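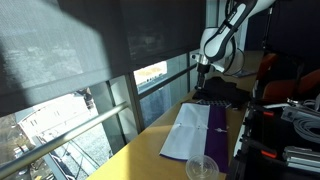
先交代一下这一节要谈什么:Lenditdale 谷地方言里的姿态动词,也就是说一样东西“在”某处的时候,说话人到底挑哪个动词。普通话里我们多半一个“在”字就打发过去了,最多加个“放着”,可谷地的人不行,他们非得告诉你东西是怎么个待法。最麻烦的是布。你看桌上那块白紫两色的布,平平地铺着,白的那一半横竖都是折痕,后面还有一团皱巴巴的黑布;两样都是布,都在同一张桌子上,可按 Lenditdale 话,前一块要用 lem(大致相当于“躺、平着”),后一团只能用 hurk(“蹲、缩成一团”)。我第一次听到有人说桌布“蹲”在椅子上,还以为自己记错了音,回去把录音倒了三遍。后来 Wim Leemans 告诉我,他外婆连没揉开的面都说 hurk,我才踏实下来。

语料还是第二节介绍过的那一批,共2,505个带方位成分的句子,来自60位发音人,年纪最小的也过了四十(我很想补几个年轻人,可他们一见录音机就改说标准语,真拿他们没办法)。转写由 Sanne Jacobs 和我分头做,标注用的是 Prins,这个软件处理长录音挺顺手,就是一碰到重叠话轮就闹脾气,有两段对话我们最后还是用纸笔对的。句子里主语指软东西的,布、衣服、绳子、面团、口袋之类,有677句,下面的讨论主要围着这部分转。硬东西我会在后面带到,毕竟没有硬东西垫底,软东西的规律也看不清楚。

旧的说法,也就是 De Graaf 那一派的说法,认为选哪个动词只看形状:扁的用 lem,高的用 stonk,没有明显长轴的用 hurk。Godelieve De Graaf 当年调查的是 Pludham 镇上的人,问法又是拿着实物一件件问,得出这样的结果我完全能理解。问题是一到自然谈话里,这条规则就漏风。同一件毛衣,叠好放在柜子里,有人说 lem,有人说 stonk,取决于他心里想的是这一件还是那一摞!有位老太太在一口气里换了两次动词,先说毛衣 lem 在架子上,接着说它们 stonk 到了顶,我问她是不是换了一批毛衣,她看我的眼神好像我没见过柜子。

所以我倾向于加一个因素,姑且叫“料理过没有”。叠过、铺过、抻过的,哪怕摞得很高,单说一件时也还是 lem;随手一扔的,哪怕摊得挺开,也常常听见 hurk。这和形状当然有关系,但关系没那么死。Luuk Dierckx 读初稿的时候不同意,他觉得我把说话人的态度塞进了动词的意思里,而态度完全可以由语气词 na 来承担(参看他对 na 的讨论,我在这里就不重复了)。这个批评我认真想过。麻烦在于 na 和 hurk 可以同时出现,也可以各走各的,如果态度全归 na,那没有 na 的 hurk 又该怎么解释?我手头有31句就是这种情况,多数出现在跟孩子说话的时候,“你的外套 hurk 在楼梯上”,语气平平的,可谁都听得出来是要孩子去收拾。

硬东西看上去要简单得多,不过杯子这一类有“正常姿势”的东西也很有意思。杯子好好站着,用 stonk,没有例外。杯子倒了呢?
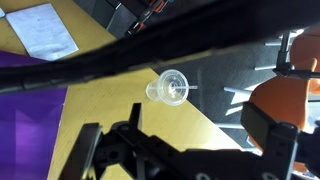 图2 侧倒在浅色木桌面上的透明塑料杯,带圆顶盖。

像图2这样的杯子,按形状论应该用 lem,因为它的长轴是横的。镇上的发音人也确实这么说。可是到了谷地上游,特别是靠近 Farkach 的那几户人家,他们宁可说 stonk-af,直译过来是“站掉了”,意思是本来该站着、现在没站着。我特别喜欢这个词!它把“应该怎样”和“现在怎样”一块儿装进去了。瓶子、水壶、靴子都可以 stonk-af,勺子不行,石头不行,书两可(取决于这家人的书平时是竖着插还是横着放,我专门去问过)。Cor Van Rooij 提醒我,有盖子的和没盖子的容器也许要分开看,他自己的语感是,没盖的倒了更容易说 stonk-af,因为里头的东西会出来,有盖的倒了就只是 lem。我的材料里盖子的信息记得太零碎,没法支持他,也没法反驳他,只好先记在这里,下次下乡再问。

顺便说一句,stonk-af 没有过去时。我试着造过好几个句子去问,发音人都摇头,说要讲过去的事就换别的动词。我一开始把这当成形态上的缺口,现在更愿意认为它压根就是个状态词,跟 lem、hurk 不完全在一个层次上。要是真这样,第二节那张动词表就得改,我还没改,请读者多担待。

最后讲讲平板类。板子、门扇、托盘、棋盘,这些东西又扁又硬,放平了用 lem,靠墙竖着用 stonk,两头都清楚,难的是中间。 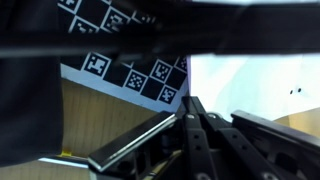 图3 斜视角下的黑白格标定板,方格因透视而变形。

问题出在说话人从哪儿看。图3的板子从这个角度看过去,格子都是歪的,可单凭格子歪了,谁也不能断定板子本身就是斜放的,也许只是眼睛的位置偏。Lenditdale 话里恰好有一个 skeem,字典上写的是“倾斜”,我翻录音却发现,好些句子里的 skeem 说的是看上去斜:从门口望进去,桌子 skeem;走到跟前,同一个人马上改口说 lem。Sanne 起初把这些全标成了口误,我们为此争了一个下午,后来商量好给它单开一个标记,叫“视角性 skeem”,凡是后面紧跟着改口的都归进去。没有改口的怎么办?暂时还留在普通的“倾斜”里,我知道这样会低估视角性用法的数量,可是又不能替发音人改口。

回到布上来。软东西几乎不用 skeem,我只碰到过晾衣绳的例子,而且说话人把绳子和上面的床单当成了一整样东西。这对“料理过没有”的解释是个小小的支持:软东西的姿势要靠人去摆,斜不斜没什么人在意,收没收拾好才要紧。至于帘子为什么总是 stonk,连拉到一边扎起来的帘子也是 stonk,我还没想通,Wim 的猜测是跟窗框有关,相关的句子列在附录里。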